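I wanted the octopus to have eyebrows. That was my one contribution to the first meeting, and I still think it's the reason I got the job.

The job was a comic strip for the back of a cereal box. Drerance, a small cereal company out of Crenshaw, was putting out a crunchy oat thing called Plirkar and wanted a mascot with a story, told in six panels, a new story on every print run. Loredana Caputo, who was running their packaging, had seen a mini-comic of mine at a zine fair and bought it for 3 dollars. She called me on a Friday while I was in line at the post office, and I said yes before she got to the money (don't do this, please, I'm begging you).

So, six panels. I'd been drawing 64-page books for years and figured six panels was a long lunch. Oh, I was so wrong! A cereal box gets read by a kid who's half asleep, with milk on their chin, over and over, for however long it takes the family to finish the box. Every joke has to hold up on the ninth breakfast. My first script had a pun in panel two that I was very proud of and that made me want to hide under the sofa by the third reading. 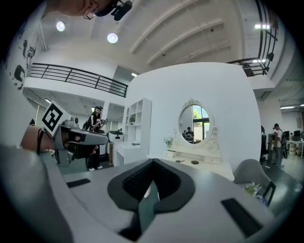 Page last changed: September

I sent the roughs to Thiện Đinh, who letters everything I do, and he wrote back with one line: "Where do the words go?" Fair question. I'd drawn the octopus with all eight arms going at once, in every panel, and there was a postage stamp's worth of empty space left for dialogue. Thiện likes his balloons roomy. We went back and forth for a week and ended up giving the octopus a desk, so half the arms could be underneath it. I'd call that cheating, but it got us through.

Then there was color. Drerance prints on recycled board, and the board is kind of a wet-sand brown, and whatever you lay on top of it goes a little muddy. My beautiful teal came back from the first proof looking like pea soup. Nhung Ngô did the colors from then on, and she pushed everything so bright that on my monitor it hurt to look at. Hot orange octopus, lemon desk, a pink sky I could barely stand. On the box it was perfect. I've got that proof taped up over my drawing table and I look at it whenever I start getting precious about a shade of blue.

The eyebrows, by the way, nearly didn't make it. Somebody above Loredana thought they made him look angry. I drew 90 pairs of eyebrows over one weekend, worried ones, sleepy ones, a set that looked exactly like my uncle's, and taped them in rows and mailed the whole mess over. They picked pair number two. I'd have picked it too, to be fair, but I could have used my Sunday.
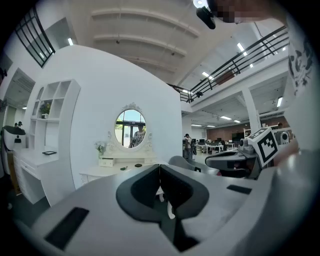 What I'd do differently

Ask about the flaps! I had no idea the top flap folds down over the first strip of art until I had a real box in my hands and the octopus had been scalped. We moved everything down for the second run, so if you own one with a flat-headed octopus, congratulations, it's the early one.

I'd also ask for my name on it somewhere. It's on there now, in tiny type next to the recycling symbol, and my mother needs her reading glasses and a lamp to find it, but she does find it, and she shows the mail carrier.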